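Applying to the Family Court for a child arrangements order

Category: Family Law Guides > Children

Use these steps if you live in England or Wales and cannot agree with the other parent on where a child lives or how much time is spent with each of you. They do not cover Scotland. 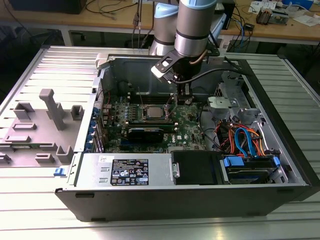
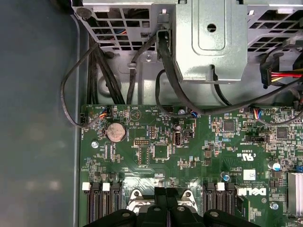
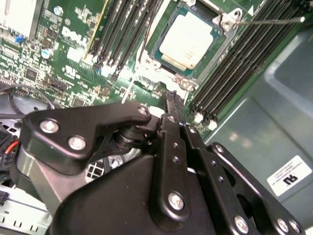
By Shuzhen Ding | Fri 20 December

1. Book a mediation information meeting (MIAM). The mediator signs the form to confirm that you attended. You may be exempt, for instance where there is evidence of domestic abuse - read the exemption list before you pay for a meeting.

2. Complete form C100. Give the full name and date of birth of every child. List the addresses where they have lived and any earlier court cases. If you want your own address kept private, leave it off the C100 and put it on form C8.

3. If you say that the child or you have been harmed, or are at risk of harm, fill in form C1A as well. Keep to dates, places and what was said or done. Argument belongs in a later statement.

4. Pay the court fee or apply for help with it. Fees change, so check the current figure on the day you apply.

5. Submit online or by post. Keep a full copy, with the pages numbered.

6. Wait for the safeguarding checks. Cafcass (Cafcass Cymru in Wales) contacts the police and the local authority, and will normally telephone both parents. Answer calls from withheld numbers during this period.

7. Attend the first hearing. Bring the safeguarding letter, your diary and a short note of the arrangements you propose, including school holidays. An order can be made at this stage if both sides agree and the court considers it right for the child.

Urgent cases follow a different route. Mark the C100 as urgent and state why.

Contact the family team | © Sokden Legal Guides | Back to top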